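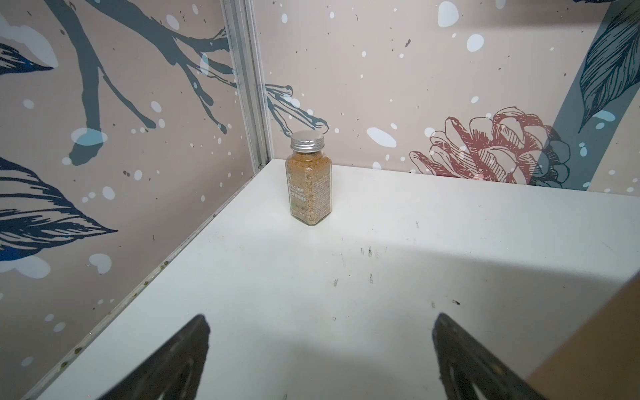 Packing and Stores Working Group
Minutes of the meeting held Mar 9, 2023, Nakholm building, ground floor

Present: Szu-yu Hsiao (chair), Bakari Rotich (minutes), packing staff, stores staff. Apologies from the Podetti office.

1. Minutes of the last meeting

Accepted with one correction. Under item 4, "shelf B" should read "shelf D". The stock list has been changed to match.

2. Seasonings and dry goods

2.1 The stores list gives one line for all seasonings. The group agreed that each jar is to have its own line, with container type, lid and fill level. Jars in different shapes have been entered under the same code since July, and the codes no longer help anyone picking an order.

2.2 Glass and plastic jars will be listed separately. Glass jars go upright in the divided tray. Plastic jars may share a tray with utensils if the lids are checked first.

2.3 Labels. The chair asked that labels printed in Chinese be copied into the stock list as printed, with an English line added below. Bakari Rotich noted that small print on a clear or translucent label is hard to read against the contents. A white card behind the jar was suggested. Agreed for a trial of 12 jars.

2.4 Spilled granules were raised again. The table is to be brushed down between the dry goods and the fabric goods, and the seam along the side wall is to be brushed as well. A damp cloth alone moves the grains into the seam and leaves them there.
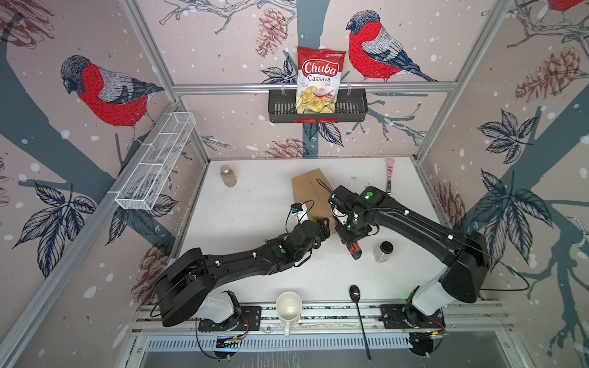

Minutes taken by Bakari Rotich, Packing and Stores

3. Table layout

3.1 The current layout puts jars, utensils and cardboard on the white table together. The spatula with the pink handle sits in the back right corner. No objection to this, provided the blade does not lie where fabric will be set down.

3.2 One jar with a white lid and one with a black lid are on the table. The contents are close in color – light brown in one, pale tan in the other – and lid color is the quickest way to tell them apart. Lids are not to be swapped. Stores will mark each lid with the stock code.

3.3 Cardboard is to be kept to the middle of the table until folded. Szu-yu Hsiao asked for a clear strip along the front edge. Agreed.

3.4 The dark scuffs on the tabletop do not come off with the standard cleaner. The Fevomora cleaning paste was proposed. Purchase of 2 tubs approved, to be tested on a corner before wider use.

3.5 Wall covering. A request to replace the printed wallpaper with plain white was discussed and not carried. The pattern causes no problem for packing work. Cost would fall outside this year's budget.

4. Fabric goods

4.1 Fleece picks up crumbs from the table. Fabric goods will be handled after the brush-down in 2.4 and not before.

4.2 Pink fleece and blue polka-dot fabric are to be recorded by material, main color and pattern. "Soft item, mixed" is no longer accepted as an entry. Where two fabrics meet, the entry should name both.

4.3 Cut edges on the polka-dot fabric were discussed. A zigzag edge is to be recorded as a finish and does not count as damage. Loose threads longer than the edge itself are to be reported to stores. 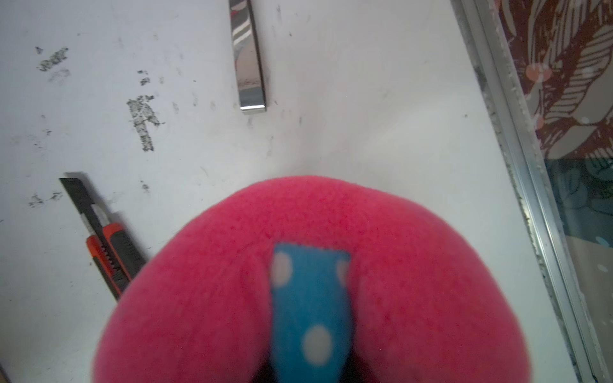 5. Boxes

5.1 Stock of flat cartons from Shek stands at 104. The minimum order is 1000, which exceeds the space on the rack. The chair will ask whether a part delivery is possible.

5.2 Flaps. Items are to go in with all flaps folded outward, so that nothing catches on a cut edge on the way down. The flaps should be creased fully at the fold line before the first item goes in.

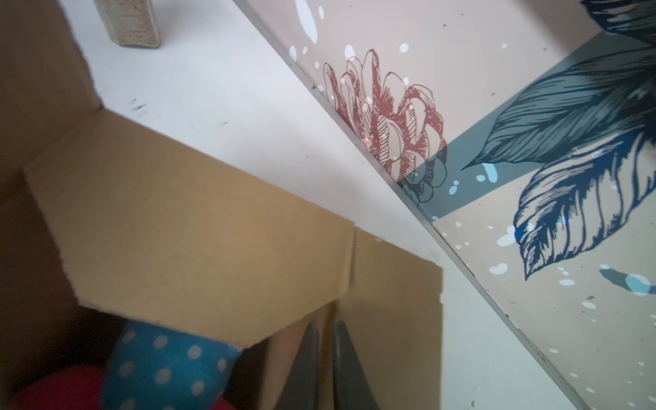

Soft goods go to the bottom and are not pressed flat. Jars are never placed in the same carton as fabric, with or without a liner. Stores asked if a half-filled carton could be topped up with paper. Agreed for fabric cartons only – jar cartons keep the dividers.

5.3 Cartons with a torn fold line are to be flattened and put out for recycling at the end of the shift.

6. Actions

Szu-yu Hsiao: contact Shek on part delivery (5.1).
Bakari Rotich: revise stock list headings (2.1, 4.2); set up label trial (2.3).
Stores: mark lids (3.2); order cleaning paste (3.4).

7. Any other business

The divided tray has one loose partition. Stores to glue it. The date of the next meeting will be sent out with the revised stock list.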